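Mounting a Small Arm in a Home Workshop: Try It on the Computer First

If you are as fond of your workbench as I am of mine, you will want to know where the arm is going before you put a single hole in the top! I spent most of January moving ours around in the simulator (we use Kutach, which Lorne Després set up for the shop), and I can't think of a cheaper way to make mistakes.

Placing the base and the work

Draw your blocks, boxes and bins at their real sizes, even if they are only plain shapes. Leave a gap between the base and whatever the arm has to reach, and then run the arm down to its work and look at it from more than one side. The black arm folds into a tall upside-down V when it reaches down close by, so mind your shelves and hanging lamps.
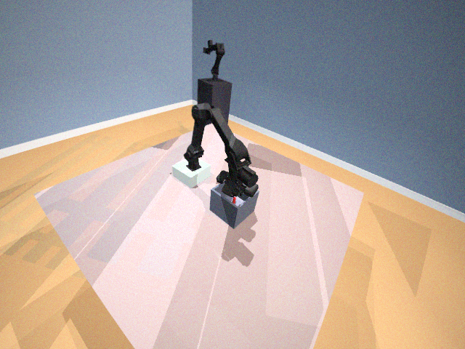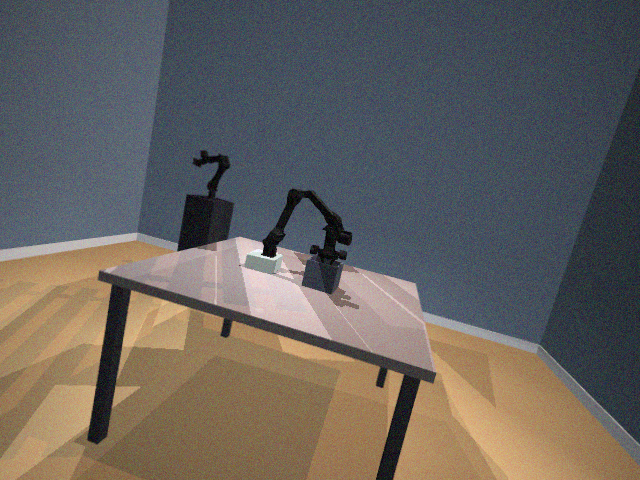

Marking out the bench

Once you are happy on screen, cut the footprint of the base from cardboard and tape it down. Leave it there for a few days while you go on with your ordinary jobs - you'll soon find out if your elbow keeps bumping it. Ours moved 2 inches toward the wall after Raymonde Cormier tried to clamp up a drawer beside it.

Before you drill

Check underneath for drawer runners and screws. Tape the cable along its whole route, with the arm stretched out as far as it goes, and keep 7 inches of slack at the base.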